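Open day at the Sindlow workshops, 21 February 2018

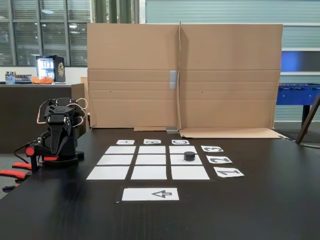 Board games were the reason I went. Sindlow opens its building once a year, and this time the program listed a room for games made by the people who rent desks there. The room is on the second floor, past the print shop. Most of what I saw was still at the paper stage. One layout was nine white squares set out three by three on a dark table, with the letters A, B and C along one side and the numbers 1 to 3 along another. A short black puck sat on one of the squares, and a separate card carried a big arrow. The letters and numbers were upside down from where I stood, so I had to read the board from the wrong end.

Adanech Wolde was looking after the room. She told me she cuts all her test boards from plain paper and won't pay for printing until the rules have stopped changing. Her last game, Panau, went through a whole winter that way. The first print run was 1000 copies and she still has a few boxes under her desk.

Downstairs, Eliseo Palacios was showing the card cutter in the print shop. It is loud. He ran off a stack of blank cards and let people take one home.

Coffee was by the entrance, cash only. Parking behind the building was full by eleven, but the bus stops across the street. The next open evening is in December, and there is no need to book.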